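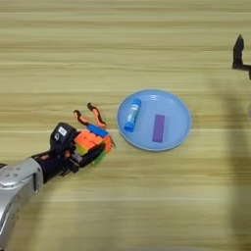
Kitchen Notes > Frying & Takeaway Food

Reheating fried chicken wings from a takeaway box

Take the wings out of the box before they go in the fridge. A closed box holds steam against the coating, and a coating that has gone soft overnight will only partly recover. Put them on a rack over a plate, uncovered, until cool, then cover loosely. They should be in the fridge within 2 hours of being cooked, and eaten within 2 days.

Unsauced wings. Heat the oven to 200C (180C fan) with an empty metal tray inside. Set the wings on the hot tray, skin side down, with a gap between each. Turn once at the halfway point. Drumettes take a few minutes longer than flats, so put them in first. Check the thickest piece at the bone: it should be steaming hot all the way through.

Sauced wings. Sugar in the sauce burns well before the meat is hot. Use 160C, cover with foil for the first part and uncover to finish. Scrape any loose sauce into a small pan and warm it separately. Buttery sauces split if boiled; keep the heat low and whisk in a teaspoon of water.

Microwave. Adequate for the meat, poor for the skin. If time is short, microwave until hot and finish under the grill, watching throughout.

Chips. Single layer, hot tray, no added oil. Do not put them on the same tray as sauced wings.

Dips. Keep blue cheese and ranch in the fridge until serving. Discard any tub that has been dipped into and left on the table through a meal.

Quantity. A domestic oven loses heat quickly when loaded. My test box from Cullinane in Cosport weighed 391 g and fitted one tray. For a family box use two trays and swap the shelves when you turn the wings.

Reheat once only. Leftovers from the second meal go in the bin. Bones should not be given to dogs, cooked poultry bones being prone to splinter.

Tray cleaning: soak in hot water with washing-up liquid while you eat. Burnt sauce lifts with a paste of bicarbonate of soda left on overnight. Do not use bicarbonate on bare aluminium, which it will darken.

Liam Fahy, Jun 23, 2018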